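Hands First, Arms Later: A Saturday at Nimari

The Nimari workshop holds its open day twice a year, in March and in November. The spring session, on 3/22/25, admitted 90 visitors in staggered groups, and most of them had come to see the robot arm. It moved for perhaps a quarter of each tour. The remainder was given over to the collection of hand-held demonstrations, a slower business and the one that occupies the staff from week to week.

The principle is simple enough. A person carries a gripper of the same geometry as the one on the arm, with a camera fixed to it, and performs a household task by hand: opening a drawer, moving a book, putting a cup back on a shelf. The recording captures what the gripper saw and how it traveled. A policy trained on enough such recordings can then be run on the arm itself.

Jocelyn Dhillon, who runs data collection at Nimari, began each tour with the arithmetic. The current set, known internally as Coklow, holds 3,355 accepted demonstrations. An operator working steadily is asked to stop after 90 minutes. Past that point the grip tightens, the motions shorten, and the rejection rate climbs.

"You can see fatigue in the trajectories before the operator reports it," Dhillon said. "The approach to the handle gets straighter and faster. It looks efficient and it trains badly."

Rejection is decided in two passes. The first is automatic and checks tracking. If the estimated position of the gripper jumps between consecutive images, the recording is discarded without review. The second is done by a person at normal playback speed, looking for hesitations, double grasps and objects released too early. Flynn Nepia, who wrote the tracking check, was asked by one visitor why the discarded recordings could not be repaired. He replied that they had tried, using a smoothing tool called Durkel, and that the repaired motions passed through furniture.

The optics took up a good part of the discussion. A very wide lens keeps the fingers and most of the room in view at once, and the room matters more than newcomers expect. Tracking depends on fixed features: mortar lines, light fittings, the corners of windows. A blank wall at close range gives the software almost nothing to hold on to.
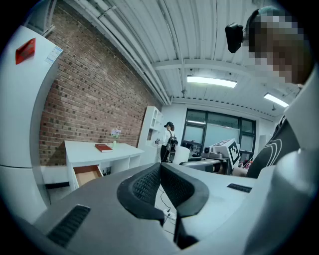
Wide coverage has a price. Straight edges bend, and an object near the rim occupies few pixels. Nepia's group corrects for the bending during tracking but leaves the training images as recorded, on the grounds that the arm will see through the same lens. Calibration is checked against a printed marker board at the start of each session, and again if a gripper has been dropped. Two drops were entered in the log in the month before the open day.

Visitors were then allowed to try the drawer task. The instruction sheet ran to 6 lines, the longest of which concerned the pause between closing the fingers and beginning to pull. Most people left it out. Dhillon let them finish, then played the motion back beside one of her own - the difference was plain even on a small monitor.

The arm ran last, under a policy the staff call Singhal. It opened the drawer on its second attempt and closed it on its first. Nepia noted both results on a clipboard and reset the drawer for the next group.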